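Hurkbridge Open Day: PC Assembly Demo, Picture Set and Notes

README

Last edited in February. Read this before you quote the set in a slide deck.

What it is

51 stills kept from the assembly demonstration at the Hurkbridge open day, plus my notes as a visitor. I don't work for Hurkbridge. The handout called the demo Plamunex and promised "hands-free desktop assembly." I went in doubting that phrase and I still do.

The parts in play are a hard drive in a blue caddy, a CPU, and a narrow green circuit board. The drive got most of the talk, so it gets most of the notes.

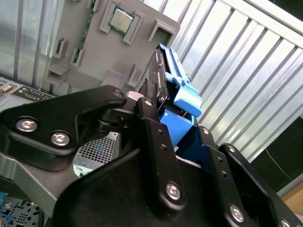
Drive and blue caddy held in the gripper, wrist camera.

Notice how much of the view the gripper takes up. Anyone hoping to train something on the wrist pictures should think about how little is left over for the drive. The host said this wasn't a problem. I wrote down "says who."

The table view is more useful if you want to know where things are. The tower lies on its side with the panel off, and the parts stand in a gray fixture to the left of it. That fixture does a lot of quiet work. A drive standing upright in a slot made for it is a much kinder problem than a drive in a cardboard box, and the handout never brings up the fixture at all.

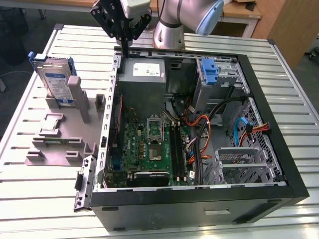

FILES AND LABELS

wrist/ close views from the gripper
table/ fixed views of the tower and fixture
notes.txt my notes, 205 lines, typed up the same evening
labels.csv one row per still: view, part held, comment

"Part held" is my own reading. Where I couldn't tell, the cell is blank. Please don't fill in blanks by guessing from the neighboring rows.

There is no success column. A still of a drive between two fingers tells you it was between two fingers. I asked for the run logs and was told Tanasarn has them. Tanasarn hasn't written back.

The comment field flags stills where the caddy and the gray plastic are close together. I would not use these to claim a drive was seated. The one below is a fair sample: caddy tilted up to the right, into the bay opening, fingers still on it.

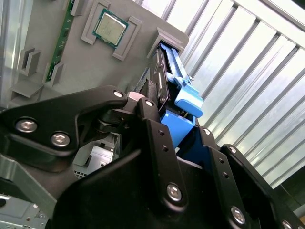 Known problems

- 2 stills have no comment. I'll get to them.
- Strong light on the corrugated wall in the wrist views. Auto exposure may have suffered, I haven't checked.
- The handout gives a cycle time of 56 seconds. I didn't time it, and it doesn't say which steps are counted. Don't cite it from here.
- Lasimdale is listed on the handout as a partner. I couldn't find out what they did.

Use

Free for teaching and for arguing with vendors. Keep this file with the pictures.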